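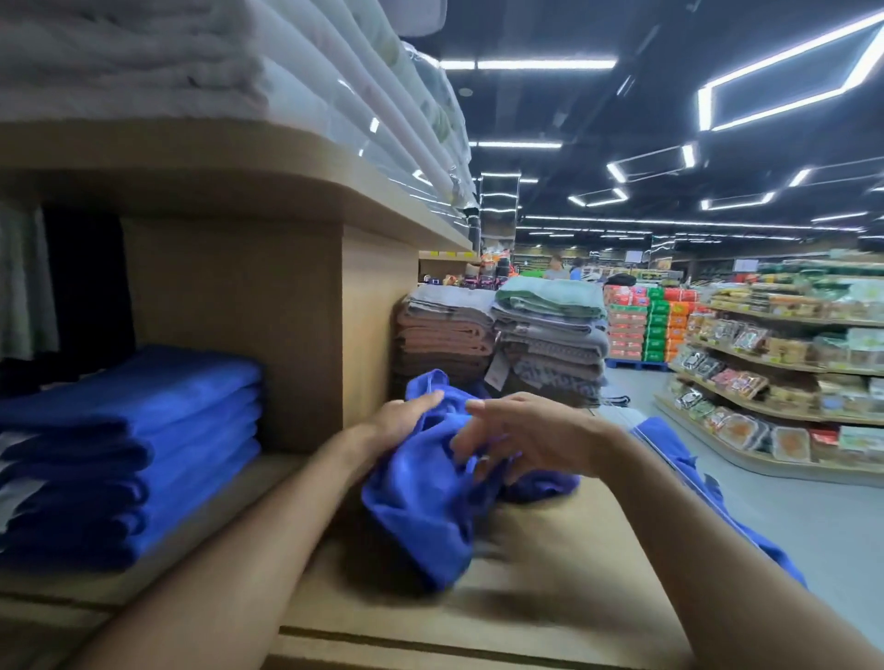 Ramil Manalo started at the Foststead store at nineteen, unloading trucks before the doors opened. He is now in charge of everything in the building that isn't food: kitchen goods, bedding, towels, garden chairs in the spring. We talked in the break room at 6:30 in the morning, which he said was the only time he could promise me an hour.

The store serves a town with no other place to buy a saucepan. The last hardware shop, Brutlow, closed four years ago, and the nearest department store is a long drive up the valley.

"People come in for milk and they remember they need a shower curtain," Manalo said. "That's most of my business. I don't get many people who drove here for the shower curtain."

His section carries 400 products in winter and more once the garden stock arrives in April. He orders most of it himself, which is unusual for a store of this size. The chain used to send out a fixed list. Manalo asked to be let off it after a season in which he received two pallets of beach mats.

"We're nowhere near a beach," he said. "I had those mats until the next year. I sold the last ones to a kindergarten."

What sells best? Dish towels, light bulbs and food containers with lids that fit, he said. Bath towels go in August, when students move out, and again after New Year. White used to be the safe order. Now he buys more dark colors, and he thinks it has to do with laundry.

"People wash everything together. A white towel doesn't stay white in that house."

Doina Kneževič has worked under him for six years and joined us halfway through with a cup of tea. She handles returns and keeps a notebook of things customers asked for that the store didn't have. Manalo reads it before each order. Canning jars came out of that notebook, and so did a narrow ironing board that now sells steadily.

"If three people ask me, I underline it," Kneževič said. "If it's the same person three times, I don't."

Not every order works. Manalo brought in 97 enamel mugs from a small supplier called Dizon and still has a good number of them in the back. He liked them and has several at home. The price was too high for a supermarket, he said, and he should have taken a dozen first.

I asked whether he worried about online shopping. He said he had lost small appliances to it almost completely and had stopped stocking toasters.

"But you can't feel a towel on a phone. They pick it up, they rub it, they put it back in the wrong place. Then we fold it again. That's fine. They bought one."

At 7:30 he had a delivery to meet, and he took his coffee with him.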